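Stisdale bench cell, trial unit. Acceptance / safety checklist
Unit under review: Pálfi pick kit (arm, gripper, two bins, software license)
Walked by: Hanna Wasilewska, Nassoro Kioko
Vendor contact: Jozef Vermeulen
Day: Wednesday, started 7:40 am

Marks: OK / FIX / N/A / OPEN. Comments after each line. Keep them short please.

1. PAPERWORK

1.1 Manual on hand, right version. OK
1.2 Risk assessment signed. OPEN. Jozef has it, says he'll send. Asked twice.
1.3 Trial terms. OK. 99 days from install, return shipping on them.
1.4 Spare parts list with prices. FIX. Gripper fingers listed, no price. Finger pads not listed at all.
1.5 Operator training record. OK for Nassoro and me. Hendrik still needs his.

2. STOPS AND POWER

2.1 E-stop reachable from operator's seat. OK
2.2 E-stop tested, arm halts. OK. Did it 5 times, mid-move each time. Clean stop every time.
2.3 Restart needs a deliberate reset. OK. Doesn't creep when you release the button, I was worried about that.
2.4 Loss of power, gripper keeps hold of part. OK. Held the test block till we took it out by hand.
2.5 Lockout point labeled. FIX. Label is on the back of the cabinet where you cant read it.
2.6 Speed limit set for setup mode. OK. 300 mm/s in the settings, password on.

3. ARM AND GRIPPER

3.1 Mounting bolts at torque. OK. Nassoro, witness marks added.
3.2 No play in finger joints by hand. OK
3.3 Pinch points marked. FIX. Exposed linkage on the gripper, no sticker anywhere. Manual has a nice drawing of where the stickers go. Jozef to bring.
3.4 Cable bundle clear of joints through full travel. OPEN. Ran base and elbow only. Wrist at full turn still to do, want a second person watching the loop on top.
3.5 Connectors at gripper tight. OK
3.6 Grip force setting matches sheet. OK. Sheet is for the standard fingers.

4. WORK AREA

4.1 Bins fixed, no shift when pushed. OK. Pushed hard on both long sides.
4.2 Clamps tight, handles out of arm path. OK for now. Clamps are not part of the kit. If we buy, I want a proper bracket and I want it in the quote.
4.3 Bin walls and floor free of burrs. OK. Glove test, nothing caught.
4.4 Finish inside bin. Note only. Worn patch on far wall, floor scuffed. Ask if this affects the vision side, Jozef says no but get it in writting.
4.5 Trip hazards. FIX. Cables on the carpet behind the table. Need a cover or a reroute before anyone walks back there.
4.6 Pendant has a holder. FIX. No holder in the box. Controller should not live on the floor.

5. PICK TEST, MIXED ITEMS

5.1 Item set loaded, soft + hard + clear. OK

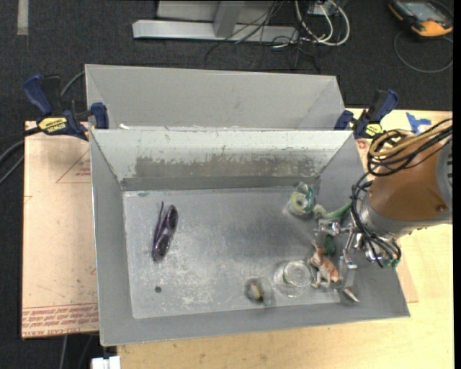 Item 5.1, front bin. Sunglasses off at left, clear cup and toys at right by the gripper.

5.2 Fingers don't strike bin floor. OK. Listened for it the whole run.
5.3 Clear items. OPEN. Vendor claims these are fine. Want a seperate run with only clear stuff before I mark it.
5.4 Thin items. FIX. Slow, several tries on anything flat. Not a safety thing but goes in the review.
5.5 Count for the run. 293 picks logged, no guard trips, no faults on screen.
5.6 Noise at operator's seat. OK. Can talk over it.

6. BEFORE SIGN-OFF

Stickers (3.3) and lockout label (2.5): Jozef
Cable cover, pendant holder: Hendrik Claeys
Wrist travel check: Nassoro + me
Price for fingers and pads, bracket quote: Jozef, in one email this time

Overall: usable under supervision. Not cleared for unattended running. Jhonatan Cuadros wants the Inumari kit on the same list before we decide, so leave the section numbers alone.

HW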